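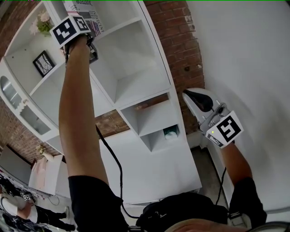

Members of the Teltness workshop had been asking since spring whether a pair of hand-held grippers could be built on a shared bench at all, and one of them put the doubt in writing: too many cables, too little room, and who was going to print the marker cubes. The workshop now has its answer. The Stellik build is open to all members from December.

Stellik is a hand-held gripper project for teaching household tasks to a robot arm. A person holds one gripper in each hand and does the job the usual way, such as putting a magazine on a shelf. Each gripper carries a cube printed with black-and-white patterns, so that software can work out where it is in the room. The recordings are then used to train the arm.

The Prondville group built the first set over 8 evenings, using the workshop's printers and hand tools. Parts for a full pair came to $3,642, with the motors and the computer making up most of it. The group expects the next pair to cost less — the computer can be shared.

"We wanted something you could carry into a living room and use on ordinary shelves," the group said. "The cables are still the weak point. They pull on the wrist when you reach high, and we are on our second try at routing them."

The cube patterns, the cutting list and the wiring notes will be kept in a binder at the workshop. The arm itself, named Munshi by the group, stays in Prondville and can be booked for two hours at a time. Members who want to build a pair should sign up at the front desk. Soldering experience is helpful but not required.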